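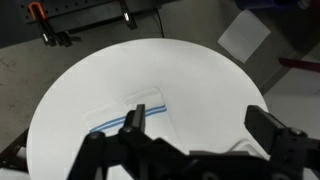 The Potluck Is Not Your Enemy, But Wash Your Hands

Every March the town of Werau holds a pancake supper, and every March a portion of the town regrets it. This year the portion was 40 out of 173 diners, and I was one of the 40. I will spare you my Sunday. I will not spare you my opinion.

The county sent a questionnaire. It wanted to know whether I had eaten the sausage, the fruit salad, the pancakes with blueberries or the pancakes without, and how many times I had gone back. I had waited nine days for this form. By then I could no longer swear to the fruit salad, and I suspect I blamed the sausage because I have never liked the man who makes it.

When the report came, it pointed at the fruit salad. Somebody who had been sick on Friday had cut up melons on Saturday with bare hands and the best intentions. The sausage man has been gracious, which I find hard to bear.

My complaint is with what the town did next. The parish hall at Loronness, where the supper is held, bought a wall dispenser of hand gel for $333 and put up a sign. Gel is lovely stuff. It smells like a clean hospital and it does rather little to norovirus, which prefers to be chased down a drain with soap and running water. The hall's kitchen has one sink, and on supper night it is full of batter bowls.

Gifty Laryea, who used to inspect restaurants in Quaye, told me a second sink would have been her first request. Her second would have been a rule that anyone who has thrown up stays out of the kitchen for two full days after it stops. I brought this up at the planning meeting. Dede Nutsugah asked who would cut the melons. I said we could have a year without melons. You would have thought I'd proposed a year without Christmas.

A plumber from Avel has quoted $868 for the sink, faucet included. We spent more than that on the new griddle. I'd like the sink in by March, and I'd like the questionnaire to go out while people still remember what they ate. I'll be at the supper either way, having the sausage.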